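Residents' Forum, Kodano House: Furnishings and Common Areas
Topic: Replacement of leather seating in the ground floor lounge

Gonçalo Tavares (moderator)
25 Feb 2022
Members are invited to comment on the proposal to replace the lounge seating with fabric units from Ramalho. The sum requested is 1167 pounds, delivery included.

osel_tenant
I wish to record my objection. Leather may be wiped clean and fabric may not. A conditioner applied every October would cost far less.

flat13
I must disagree with the previous member. Leather is cold in winter and the heating in that room is poor.

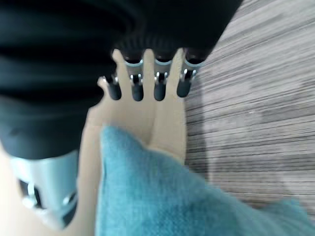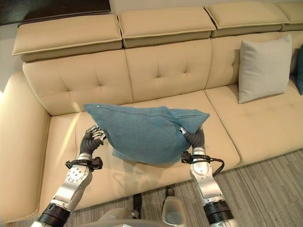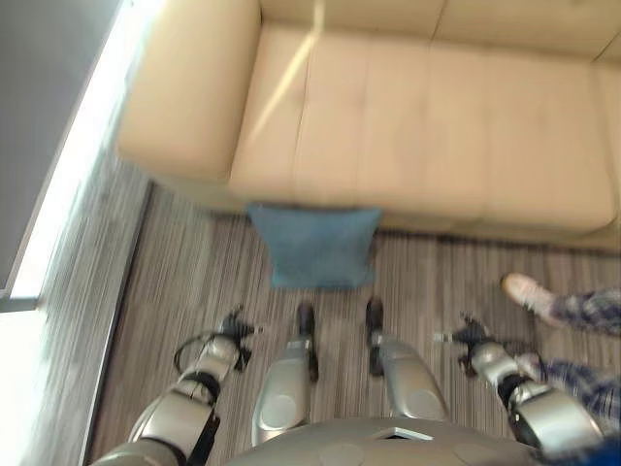
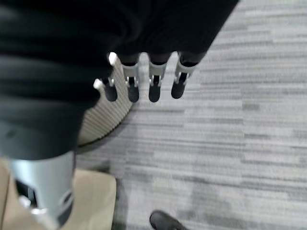 Second and third pictures: cream leather sofa, general views.

osel_tenant
Thank you. My view is unchanged. A throw would meet the point about cold.

dikitz_r
Might the 2 larger units be retained and 300 pounds set aside for repairs?

Gonçalo Tavares (moderator)
The suggestion is noted and will be put to the managing agent. Members are reminded to keep heating complaints to the separate topic.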